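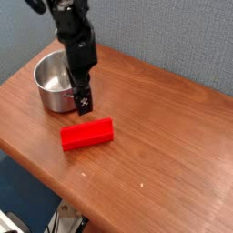
Salt Use in Home-Cooked Soup: A Survey of Households in Praleo
Student project report, Food and Nutrition course
Submitted 24th December

Background

Most advice on salt is written for people who buy packaged food. We wanted to look at salt that goes in at home, where there is no label to read. Soup seemed a good dish to study, as it is cooked in nearly every household in Praleo during the colder months and each family salts it differently.

Our main question was whether people who measure salt with a spoon use less of it than people who pour or pinch. A second question was whether tasting during cooking makes a difference.

Method

We handed out a two-page form at the Ornari market and at the public library in November. The form asked for the recipe, the amount of water, the type of salt, how it was added and when. We received 77 completed forms. Of these, 9 were left out of the analysis, mostly for missing water amounts.

Each remaining household was asked to set aside the salt they would normally use, in a small bag, and bring it to us. We weighed the bags on a school scale and worked out the sodium in each serving from the recipe.

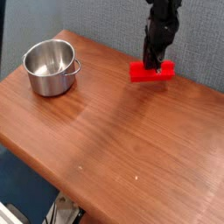 Serving size caused more trouble than we expected. People described their soup by the pot and seldom by the bowl, and pots differ a lot. A small stainless steel one with a loop handle on each side holds much less than a stockpot, yet both were written down on the forms as "a pot." We went back to these households and asked them to fill the pot with water to the usual level and pour it out into a measuring jug. The sodium figures below use those volumes.

Bouillon cubes were counted separately using the sodium value on the package. We did not count salt already present in ham, sausage or canned beans. This means our totals are too low for some recipes.

Results

The middle value for all households was 1,072 milligrams of sodium per serving. The highest single result was just under 2,000, from a recipe that used both table salt and bouillon.

Households that measured with a spoon used less salt than those that poured from the container. Pinching fell between the two. The difference between spoon and pinch was small, and with this number of forms we can't say much about it. 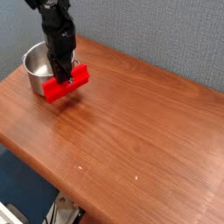 Stainless steel pot with looped handles, on a wooden table.

Tasting gave a less clear result. People who tasted once, near the end, used the least salt. People who tasted several times used more than people who did not taste at all. One reason might be that salt added early takes time to spread through potatoes and beans, so the broth tastes different from one check to the next. We did not test this.

Type of salt mattered mainly through volume. A teaspoon of coarse salt weighs less than a teaspoon of fine salt, and several households in the Cronin area had switched to coarse without changing the number of spoons.

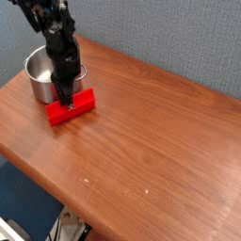

Limits of the Study

The sample was small and came from two places only. People who stop to fill in a form about salt may already be thinking about how much they eat. The bags were also prepared away from the stove, and a person may pour differently when the soup is in front of them.

We had planned to repeat the survey in Hutero, where the tap water is harder, but ran out of time. A later group could use the same form with a line added for pot volume.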